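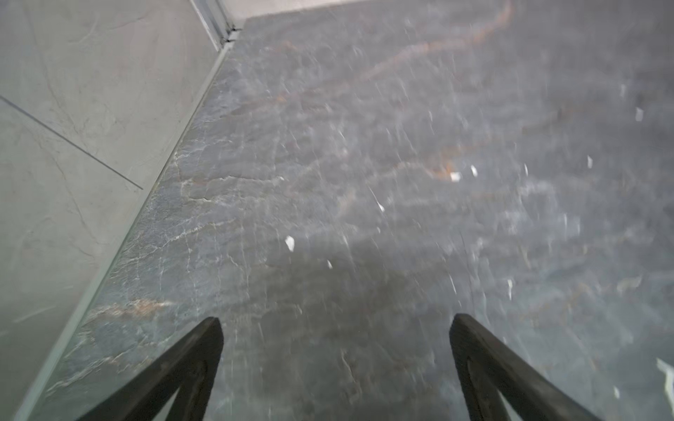
The gripper over a dark stone slab, with small white fragments scattered on the surface. Photo: Sumitz lab

Search this site Enter keywords Go
News > Science & Tech > Robotics

Robot learns to find small scraps on busy stone

2/5/19

Picking a scrap of something white off a plain table is old news for robots. Picking it off veined stone is much harder, and a team at the Sumitz lab in Climimstead has just posted a lovely result on exactly that problem.

The group's method, called Remus, got the right spot in 97 percent of its test reaches over patterned surfaces. The lab's earlier software kept going after the veins.

"White lines in the stone look an awful lot like white scraps if you only get one glance," said Mio Yagi, who led the work. "So we let the robot take lots of glances on its way down."

Remus compares views from a small camera near the gripper as the arm moves. A vein should slide through those views exactly the way the slab does. A scrap sits a tiny bit higher, so it shifts a little differently, and the software learns to pick up on that shift – even when the pictures are streaked by motion. Blurry views used to be thrown out. Now they go into the training with everything else, and Yagi's team found that leaving them in made the reaches better!

Training took more than 20 hours of arm movement over marble, slate and printed laminate, all recorded by Dimas Sembiring and Lies Coppens. The two fingers were left as they came from the supplier, with no extra sensors added.

Tadeusz Kubiak, a robotics researcher at Sombatkul who was not part of the project, called the blur result "the bit I want to try on our own arm tomorrow."

There are limits. Glossy surfaces under strong light still cause trouble, and fragments lying within 2 millimeters of each other are often treated as one piece. Yagi's group is working on the second problem first and hopes to have new numbers in July – along with the full set of recordings, free for other labs to use.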